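Unit 4: Laying Out Parts Before Assembly
Course notes, Bench Assembly I (Carolina Caldeira)

Before any part is fitted, it gets a place on the work board. In the February sessions most lost time came from hunting for small pieces, and a good layout fixes most of that.

Use the white board on the black table. Small pegs and pins go at the top. Plates with slots go below them, where the slots can be seen from above. Leave a gap between parts wide enough for fingers.

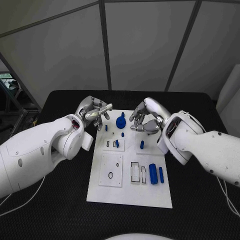 Pegs should stand upright if they will. A standing peg can be picked up from any side, while one lying down has to be turned first and may roll. Long cylinders are the exception — lay them flat, side by side, near the lower edge.

Check the slots before you start. Both ends of each slot are rounded, so a part that seems tight is usually tilted. Lift it out and try again. Do not press harder.

Rings and discs are held by the rim. Bring the part over the board first, then lower it straight down.

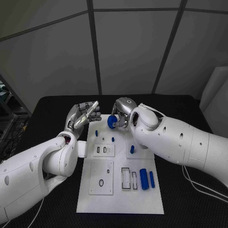
Fig. 4.2. Blue ring-shaped part held above the board; slotted plate and pegs below.

For next time: draw your own layout on one sheet and mark the order of pickup. Stepan Kushnir has spare boards if you want to practice — ask before 4 p.m. Read the Grivov handout, page 47, on tolerances.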